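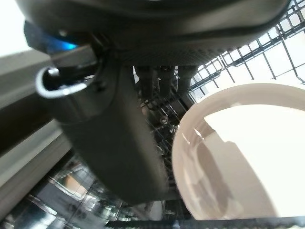 A reader in Fisesstead asks whether plates have to be towel-dried before they go back in the cupboard, or whether leaving them in the rack overnight is good enough. Overnight is fine. Put them away in the morning so the rack is free for breakfast.

Dish Racks and Hand Washing: Frequently Asked Questions
Borkbridge Kitchen Pages
Last updated 18 December 2019

Which way should plates face?
All the same way. Stand each one upright in its own slot, starting at the back. Two plates in one slot will stay wet where they touch.

My dinner plates lean over. Is the rack too small?
Probably the slots are too wide or too shallow for them. Try the plates at the other end of the rack, where the wires may be spaced differently. Bowls can take the wide slots.

Can I put a heavy pan in a wire rack?
One pan, upside down, on the flat side. Wash pans last and dry them by hand if the plates are already in.

Do I need to rinse off the suds?
Yes. Use warm water, front and back. Soap left on a glazed plate dries to a dull film.

How do I clean the rack itself?
Once a week, take everything out and wash the wires with dish soap and an old toothbrush. For white scale, mix equal parts white vinegar and water, soak for 20 minutes and rinse well. Don't soak a rack with chipped coating. Dry it the same day.

There is rust on the wires. Can I still use it?
Not where the dishes touch. Rust marks on a light plate will usually come off with baking soda paste, but they'll be back next week. Replace the rack.

Do you sell racks?
We carry the Plaleck in two sizes. The small one is item 363 and the large one is item 2182. Both come with a tray. Replacement trays for the older Liyanage rack are out of stock until April.

Can I return a rack that doesn't fit my counter?
Yes, if it hasn't been used. Measure the counter with the tray pulled out before you order.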